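We use cookies to keep you signed in and to remember your search filters. Accept all | Manage settings

Ticket 2351 -- Species filter returns cheetahs under "Panthera"
Product: Kulero sightings database
Reported by: Triverham field station
Opened: November 7, 2024
Status: Fix in place, watching

Reported problem
Searching the trail camera records for genus Panthera brings back leopards, as it should, plus 80 cheetah records. Same result in the web view and in the CSV export. Searching Acinonyx brings back nothing at all, so the cheetahs have moved house completely!

First look
I love a taxonomy bug, so I grabbed this one right away. My first guess was the search index, so I rebuilt it. No change. Then I tried the same search on the Zerkurness copy of the database and got clean results, every cheetah sitting in Acinonyx where it belongs. Same software version on both. So it had to be the data.

Second look
Found it, and it's a lovely one. In June, Triverham imported 300 records from the old Visser spreadsheets. Those sheets have no genus column, only a common name and a free-text note. The importer tries to match the common name against our synonym table, and one row in that table says "hunting leopard = Panthera pardus". "Hunting leopard" is an old name for the cheetah! Whoever filled in the Visser sheets used it all the way through.

That explains the 80, but it doesn't explain why the station's own older cheetah records vanished from Acinonyx too. Still digging. 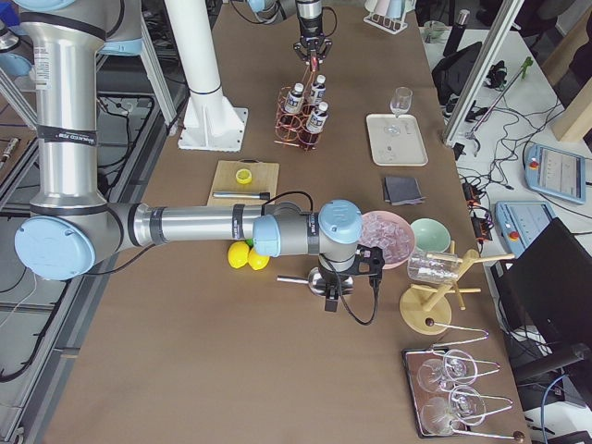
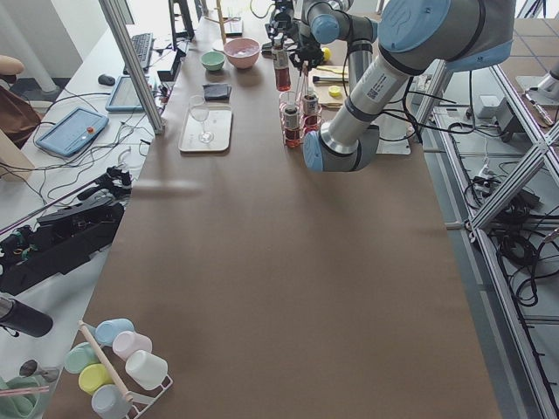 Question from the station: Will correcting the genus change the original names typed in by the observers?

Reply: The original names stay exactly as entered. They live in their own column, and the fix only touches the matched genus and species.

Third look
Got the rest of it. The station had no older cheetah records. All of their cheetahs came in with the Visser import, and I had been reading the Zerkurness totals by mistake. My error, and a happy one -- one bug instead of two.

Fix
1. Changed the synonym row to "hunting leopard = Acinonyx jubatus".
2. Re-ran the match on the June import only.
3. Checked the spot pattern by eye on 12 of the moved records. Solid spots and tear marks on all of them, no rosettes anywhere. Gorgeous animals.
4. Cleared the export cache.

Panthera now returns leopards only, and Acinonyx returns 80.

Still to do
Go through the synonym table for other old names. "Ounce" worries me -- it has been used for the snow leopard and for the lynx, and right now we send every one of them to Panthera uncia. I'd like the importer to stop and ask when a name could go two ways. Opening a separate ticket for that.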